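Print this release | E-mail this release | Share (38)

DUSTETTI ISSUES SAFETY NOTICE AND SOFTWARE CORRECTION FOR HULTBERG LAUNDRY CELL

Otby site stopped loading work on Thursday after grip-release fault; no injuries reported

OTBY - Dustetti today issued a safety notice to all operators of the Hultberg two-arm laundry cell following a fault at the company's Otby test site. An arm continued to pull on a garment after the control software had recorded the garment as released. A technician standing at the machine was inside the arm's reach when the arm moved. She stepped back and pressed the stop button. She was not touched and did not need medical attention.

The washing machine door hinge was bent and has been replaced. Loading and unloading work with the Hultberg cell at Otby was suspended the same afternoon and has resumed at reduced speed with additional controls, described in this release.

The fault concerns the way the cell decides whether its fingers are holding something. It does not concern the washing machine, which was operating normally and was not running a cycle at the time.

Background

The Hultberg cell moves mixed household textiles between a basket and a front-loading washing machine. Each arm ends in a pair of fingers with textured pads. A wrist camera gives the software a close view of the fabric between the fingers, and a second camera at head height covers the basket, the machine and the space between them.

Grip state is worked out from two inputs: the distance between the fingers as reported by the gripper motor, and a judgment from the wrist camera on whether fabric is present. Before this notice, either input was enough to mark a garment as released.

Close views of fabric are the harder of the two inputs to interpret. Garments overlap, edges move quickly, and a light surface behind them can wash out under strong light.

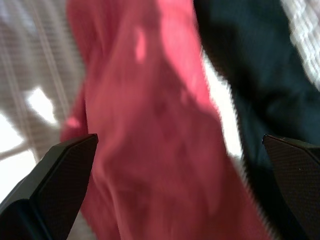
Wrist camera view at the Otby site, with pink-red and dark fabric between and beside the fingers.

What happened

Shortly after 2 p.m. the cell was unloading a mixed set. One arm closed on a thin garment whose hem was also caught between the drum and the gasket. The garment slid part of the way through the fingers and the wrist camera lost its outline against the bright surface behind it. The software marked the garment as released and instructed the arm to return to its rest position.

The fingers had not opened. The arm carried the garment with it until the fabric went tight, and then continued to pull. The force limit that applies while the cell is holding an item had been lifted along with the grip state, so the arm was working under the higher limit used for free travel. The door was struck by the forearm and the hinge bent. The garment tore free and the arm swung outward past the edge of the marked floor area.

"The stop button worked and the brakes held. Those parts of the system did what they were designed to do," said Ebise Gidey, head of product safety at Dustetti. "The decision that came before them was wrong. An arm that is still attached to something should never be allowed to travel at the free limit, and ours was."

The technician had entered the marked area to straighten the basket. Site rules at the time allowed this between items, when the arms were shown as empty on the status screen. The screen showed both arms as empty.

Findings

An internal review was led by Natnael Shiferaw, controls engineer, with an outside assessment by the engineering firm Mekonnen. The review replayed stored sessions from the Otby site and found the same early release marking in two earlier runs. In both cases the garment came free without resistance and no one noticed.

The review also looked at basket work. Here the fingers close on the basket itself as well as on the contents, and the software uses the same grip check for both.

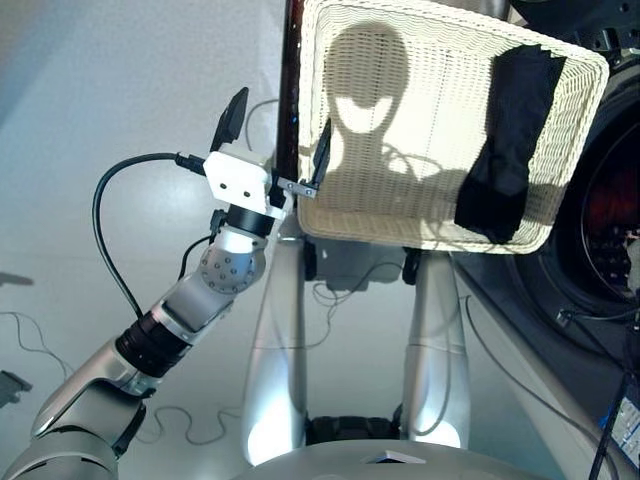 Gripper at the rim of the wicker basket. Basket handling uses the same grip check as garment handling.

Shadows were examined as a possible cause, as the arms and the head unit regularly throw dark shapes onto the pale weave of the basket. Mekonnen reported that shadows led the software to look for fabric where there was none, which costs time but is not a hazard. They played no part in Thursday's fault. Dustetti has accepted this finding and will treat shadow handling as a separate item of work.

"We were asked whether the camera was to blame," said Ya-wen Lui, who carried out the assessment for Mekonnen. "Our answer is that a camera will lose sight of cloth from time to time and the design has to expect it. The weakness was in letting one doubtful reading cancel a force limit."

The assessment made a further point about door position. An open door stands close to the basket in the usual layout, and its glass is reflective. The cell treated the door as a fixed object at a stored position and did not check that position again after contact. Had the arm been commanded to continue, it would have planned its next movement around a door that was no longer where the software expected it to be.

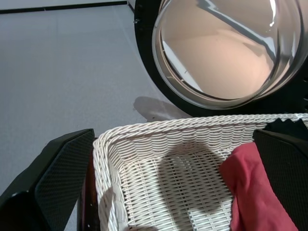 Corrective measures

Software release 2 for the Hultberg cell is available to operators now and makes the following changes.

Both inputs must agree before a garment is marked as released. If they disagree, the arm holds still and the status screen shows "grip unknown."

The lower force limit stays in place until the fingers have been opened fully and the arm has backed away a short distance with no resistance.

Any unplanned contact stops both arms. The door position must then be confirmed by the operator before work resumes.

The word "empty" has been removed from the status screen. It was being read as permission to enter the marked area, which was never its purpose.

Operators who can't install the release immediately should run the cell at the low speed setting and keep people out of the marked area whenever the arms are powered. The hem and gasket check, in which the operator turns the drum by hand and looks for trapped fabric, should be carried out before each unloading run.

At Otby, trials of the corrected software take in loading from a board as well as the basket. Fabric at the edge of the drum opening is of particular interest to the review, as this is where the trapped hem was found.
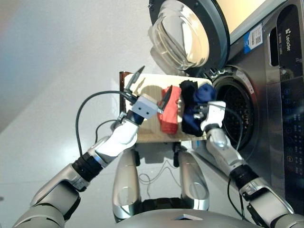
Both arms at the washing machine, with one gripper at the navy-blue garment near the drum opening.

Installation takes about 38 minutes per cell, including the grip test. Mulugeta Woldegiorgis, who manages field service, said operators should not skip the grip test even if the cell appears to be working normally. "The fault does not show itself on thick items. Use the thin test cloth supplied with the kit," he said.

A further report covering glossy and very thin fabrics will be published in November.

Contact

Dilruba Wanigasekara, press office, Dustetti, Otby

Print | E-mail | Share

Comments (2)

gasketman
Does the hem check apply to loading runs too or only unloading? The notice says unloading, but the last trials described are loading.

R. at the Otby laundry
We installed it this morning. Grip unknown came up twice on pillowcases and then not again. The grip test took longer than the install. Would like a louder tone when it stops, you can't hear it over the dryers.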